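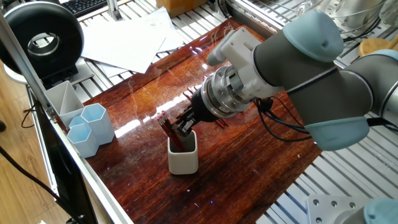 로봇 팔의 아침 준비, 같이 해 볼까요?

안녕하세요, 어린이 친구들! 여러분은 아침에 일어나면 무엇부터 하나요? 세수하고, 기지개를 쭉 켜고, 가방에 빠진 것이 없는지 살펴보는 친구도 있겠지요(저는 솔직히 물부터 한 잔 마신답니다). 로봇 팔도 일을 시작하기 전에 꼭 해야 하는 준비가 있어요. 오늘은 스코르나리 작업실에서 연필 옮기기를 연습하는 로봇 팔이 어떻게 준비를 하는지, 천천히 따라가 보려고 해요.

이 로봇 팔을 돌보는 사람은 리트바 수오미넨 선생님이에요. 선생님은 아침 9시가 되기 전에 작업실에 와서 제일 먼저 전원을 끈 채로 로봇 팔을 한 바퀴 둘러본대요. 아직 전기가 들어오지 않았으니 로봇은 쿨쿨 자고 있는 셈이지요.

먼저 나사를 살펴봐요

로봇 팔은 하루 종일 움직이고 멈추기를 되풀이해요. 그때마다 아주 조금씩 흔들리는데, 그러다 보면 꼭 조여 둔 나사도 슬금슬금 풀릴 수 있어요. 자전거를 오래 타면 안장이 덜컹거릴 때가 있잖아요? 그거랑 비슷해요! 그래서 선생님은 팔의 받침판과 손목에 있는 나사를 하나하나 공구로 확인해요. 너무 세게 조이면 나사가 상하니까, 딱 알맞은 힘에서 '딸깍' 소리가 나는 특별한 렌치를 쓴답니다.

전선도 숨 쉴 틈이 필요해요

로봇 팔에는 전기와 신호가 지나가는 전선이 달려 있어요. 전선을 너무 팽팽하게 묶으면 팔을 뻗을 때 당겨지고, 너무 길게 늘어뜨리면 물건에 걸리고 말아요. 선생님은 팔을 이쪽저쪽으로 아주 느리게 움직여 보면서 전선이 넉넉한지 지켜봐요. 껍질이 벗겨진 곳이 보이면 그날은 연습을 쉬고 새 전선으로 바꾸지요.

손가락은 깨끗하게

사람처럼 물건을 집는 부분을 '그리퍼'라고 불러요. 우리말로 하면 집게손쯤 될까요? 연필을 자꾸 집다 보면 그리퍼 손가락에 먼지나 연필 가루가 묻어서 미끄러워져요. 부드러운 천으로 살살 닦아 준 다음, 손가락을 20번쯤 오므렸다 펴 보게 해요. 로봇의 손가락 체조예요.

위치를 가르쳐 주는 시간

자, 이제 제가 제일 좋아하는 순서예요. 로봇이 물건을 잘 집으려면 물건이 어디에 있는지 알아야 해요. 로봇의 손목에 카메라를 달아 두면 손가락 가까이에 있는 물건을 살펴볼 수 있어요. 그런데 카메라가 아주 조금만 비뚤어져도 로봇은 엉뚱한 곳을 집으려고 한답니다. 안경이 코끝으로 흘러내리면 글씨가 이상하게 보이는 것처럼요. 그래서 카메라와 손의 위치를 꼭 맞추어 주는데, 이 일을 어려운 말로 '보정'이라고 해요. 보정이 끝나면 책상에 연필을 놓고, 그리퍼가 연필 위로 바르게 오는지 확인해요.

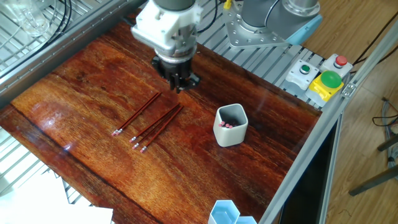
연필 네 자루가 누워 있는 책상 위로 그리퍼가 와 있어요. 육각형 연필꽂이에도 연필이 꽂혀 있네요.

연필은 쉬워 보여도 꽤 까다로운 물건이에요. 가늘고, 데굴데굴 구르고, 서로 딱 붙어 있으면 하나만 집기가 어렵거든요. 여러분도 눈을 가늘게 뜨고 손가락 두 개로만 연필을 집어 보세요. 생각보다 쉽지 않을걸요?

멈춤 버튼도 잊지 마세요

마지막으로 비상 정지 버튼을 시험해요. 이 버튼을 누르면 로봇이 바로 멈춰야 해요. 선생님은 로봇을 천천히 움직이게 해 놓고 버튼을 꾹 눌러 본 다음, 제대로 멈추는지 공책에 적어 둬요. 그 공책에는 지금까지 확인한 기록이 1000개가 넘게 쌓여 있대요. 정말 꼼꼼하지요!

집에서 해 보기

빈 컵 하나와 연필 몇 자루를 준비하고, 나무젓가락으로 연필을 집어 컵에 넣어 보세요. 컵의 자리를 조금씩 바꾸면 어떻게 달라지나요? 가족과 번갈아 해 보고, 어느 자리가 가장 어려웠는지 그림으로 그려 두어도 좋아요.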